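Ziltircombe bedroom set, README

Sim data for comparing grippers and controllers on a bed top. Work in progress, read the known problems part before you train on anything. Maintained by Venla Mustonen, older bits by Eero Kallio. First put together March 2020, patched since.

What this is

Short simulated episodes, one arm next to a bed, household stuff on the blanket. Same arm model all through, the gripper and the controller change. We wanted to know if the cheap finger setup we use at Purnville loses that much against the wide one. Short answer: on soft things no, on thin things yes. Longer answer in the results section.

No real robot data in here. If you want the real runs ask Eero, they're on the Noltach drive and not cleaned up.

What's in the folder

episodes/ has the runs, one subfolder each
renders/ stills, for eyeballing only, don't train on these
configs/ gripper and controller settings, plain text
splits/ train and held-out lists
notes.txt is Eero's, partly in Finnish, sorry

93 episodes total, 11 held out. Held-out ones use object placements that don't show up in train. Same room though, so don't call it a generalization test.

Grippers

narrow: two thin fingers, parallel close, flat tips. The default.
wide: same mechanism, longer stroke, fat pads. Collides with box flaps a lot.
soft: the narrow one with high friction tips and lower closing force. Not realy soft, the name stuck.

Controllers

joint: joint position targets. Smooth, slow, overshoots near the blanket.
cart: Cartesian pose targets. Better for straight-down approaches, gets unhappy when the elbow is folded up.
imp: impedance, low stiffness on the vertical axis. Eero's pick for anything lying flat. Gains in configs/imp.txt, please don't retune them in place, make a copy.

Scene

Arm stands on the floor beside the bed and reaches over. Base pose is fixed per episode. Start pose is a top-down approach with the fingers open, so the first steps look alike in most runs. That's on purpose, makes the controllers easier to line up.

Objects come from the Rivadeneyra asset pack plus a few we made. Cushion is the easy one. Ring is the hard one: it lies flat on the stripes and there's barely any height to close on. Open cardboard box at the far end of the bed, that's the drop target in the put-away tasks. Far enough that cart sometimes runs out of reach with the wide gripper on. 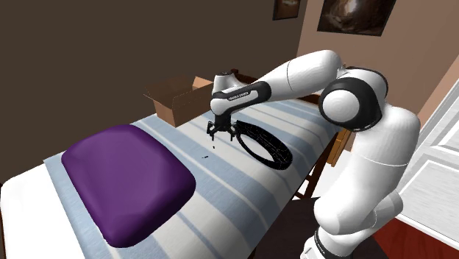

Results so far

Only the ring and cushion tasks have been scored properly. Rest is pending.

Cushion: all three grippers fine. Joint controller pushes it down before closing, doesn't seem to matter. Wide is a bit quicker, you can be sloppy with the approach.

Ring: narrow + imp is the best combo by a good margin. Narrow + cart works if the approach is slowed down, set speed to low in the config. Wide is bad here, pads hit the blanket before they get under the edge. Soft is in between, slips on lift.

Put-away: too few clean runs to say. Placement over the box is OK, release is OK, getting past the flaps is not.

Scoring is lifted and held for 20 control steps. Touching the blanket again counts as a fail, even if it's still in the fingers. Strict, but the looser rule made everything look the same.

Known problems

- Collision mesh for the ring is coarser than the visual one. Fingers can look like they're touching when they aren't, and the other way round.
- 6 episodes have the gripper label wrong (narrow logged as soft). Listed in splits/relabel.txt, fix not merged yet. Use the list.
- Blanket is a rigid surface. No folds, no drag. Anything you learn about pressing down will be off on a real bed.
- Lighting is the same in every episode. Randomized version planned, don't hold your breath.
- Wrist force readings are noisy at first contact. Filter before comparing controllers or imp looks worse than it is.

Running it

Install the sim first, then run replay.py with an episode folder. Add --gripper and --controller to swap those against the recorded start state. Swapping the gripper without setting tool offset gives you fingers inside the mattress, ask me how I know. Offsets are in configs/offsets.txt.

Scores go to out.csv and get overwritten every run. Copy it somewhere.

Changes

v0.3: imp controller added, ring task rescored
v0.2: wide gripper added, box moved further down the bed
v0.1: first dump, narrow gripper only

License and contact

Internal plus partners for now. Assets from the Rivadeneyra pack stay under their own terms, don't pass them on separately. Questions about configs to Eero, everyhting else to Venla.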